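Robot de cuisine à deux bras : faites vos comptes avant de signer

On me demande souvent si ça vaut le coup pour une petite cuisine. Mon avis n'a pas bougé depuis janvier : peut-être, mais pas au prix de la brochure. Le devis Lurnance que j'ai eu en main oubliait les doigts de rechange, et celui de Plirside facturait la formation à part.

Demandez à voir votre tâche à vous, pas celle du vendeur. Enfiler une saucisse cuite sur une pique en bois, par exemple. Un bras tient la pique, l'autre la saucisse, et la peau se déchire facilement. Exigez 60 pièces de suite, chronomètre en main.

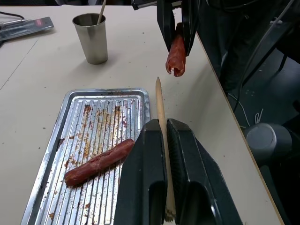

Côté budget, prévoyez 2 jeux de doigts par bras et le temps de nettoyage, que les commerciaux comptent rarement. Mikkel Hafþórsson, chez Duda, a fini par noter 277 heures de réglages et de lavage sur sa première saison. À ce tarif-là, un extra le samedi se défend très bien.

Dernier conseil : louez d'abord, 5 semaines minimum, et faites écrire noir sur blanc qui paie le retour.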